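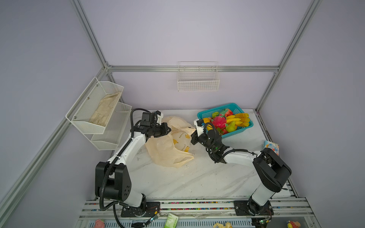 Figure 3. The bagging station, with the left gripper holding the bag and the turquoise fruit basket behind the right gripper.

3.2 Collecting demonstrations

All demonstrations for the bagging task were recorded by remote control. The operator sits outside the enclosure and moves a pair of leader arms, and the two arms at the table copy the joint angles. We used the Grumport control package without changes, apart from a lower speed limit on the wrists.

The task involves a thin plastic bag and a basket of toy fruit. We chose the bag because its shape is hard to model and because it seldom lands the same way after a reset. Early trials at the Donville site used a stiff paper bag, and operators learned that version within a single session. With plastic, they needed much longer before their recordings were good enough to keep.

Operators were told to keep one gripper on the bag whenever the other was moving fruit. They were free to choose which handle to take first. We did not correct small hesitations or repeated grasps, and these remain in the data. A recording was dropped only if an arm hit its torque limit or the operator asked for it to be dropped. 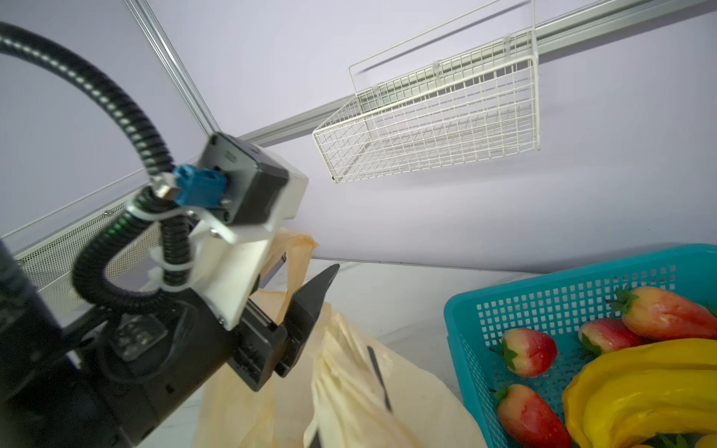

Donville Robotics Group and Zivcombe Laboratory

Wrist views matter more in this task than in our earlier stacking work. A closed gripper can hide the edge of the bag from the fixed camera, and operators reported that they relied on the wrist view to judge whether a finger was inside or outside the plastic. We therefore showed the fixed view and both wrist views on the operator's screen and saved all of them with the joint states.

We collected 3,022 recordings. Of these, 2,000 were used for training, and the rest were kept for testing or dropped under the rules given earlier. Each operator worked for no more than 2 hours at a time.

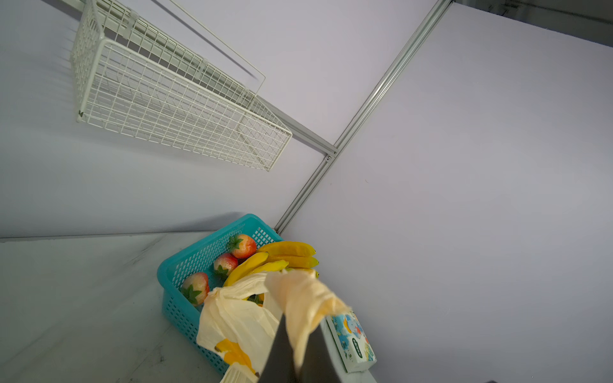

We also tried guiding the arms by hand, with the motors set to hold only their own weight. This gave smoother paths for single-arm reaches but worked poorly with two arms, as the operator's hands and sleeves often blocked the wrist cameras. The hand-guided recordings are not part of the training set. They were used only to set the starting poses and to check the Rawat calibration routine, which we ran each morning before the first session.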